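Tote Bag Reuse Project, Progress Update
To: Mamta Shukla, Fornbridge small grants
From: Dinesh Srivastava, Birnmont Reuse Workshop
Period: up to end of December

Mamta, sorry this is short, we have a delivery in at 4. Headlines first, detail after, budget lines same order as last time.

Where we are
Target was 500 bags out the door by end of December. We did 521. Most went to the pantry at Flukbridge, remainder to the school supply drive. Pantry wants more in spring, no number from them yet.

Fabric
Still all donated black offcuts plus the end rolls from Shukla (no relation, I know you get asked). Quality mixed. The heavier stuff sews fine but is slow to turn at the corners. Thin stuff went to linings and pockets. One roll was too badly creased to use, sent back.

Handles
This was the hold up in October. Black webbing ran out and the price had gone up, so we switched to the tan strap. People like it better, easier to spot your bag in a pile. Downside is it twists if you don't pin it flat before stitching, and a twisted handle is the main thing we get back for repair. We now pin both ends before anything goes near the machine. Returns are down since then but I don't have a clean figure, will get you one next report.

Length is also still being argued over. Pantry wants it long enough to go over a shoulder with a coat on. Long handle droops right down the front when the bag is standing, which looks a bit sloppy on the table but nobody carrying it has complained.

Checking
Every bag gets stood up on the white table before it's bundled. If it leans or folds over, the base seam gets looked at again. Also check the rim, handle ends and the side seams. Takes nearly 2 minutes a bag, which is more than we budgeted for. White top was worth the money tho, black thread and lint show up on it right away, on the old brown bench we missed alot.

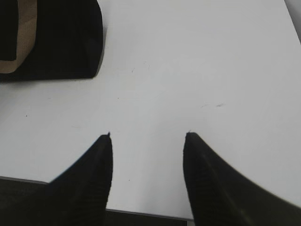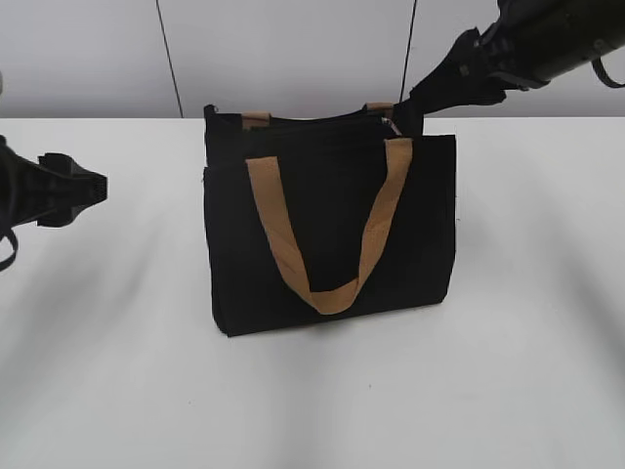
Staffing
Saturday session is full, weekday one is not. Two people trained on the industrial machine, want to get that up before spring or we're stuck whenever one is away.

Money
On track overall. Thread over, fabric under. Strap over by a fair bit because of the switch. Would like to move the unspent transport money across to strap if you're OK with that, need a yes in writing for our accounts please.

Next
Settle handle length with Flukbridge. Write up the pinning step properly so new people aren't learning it by ear. Get a quote for a second white table. Repair log to be typed up, it is still in the blue notebook.

Receipts to follow seperately, the scanner is down. Call me if the strap thing is a problem, mornings are best.

Dinesh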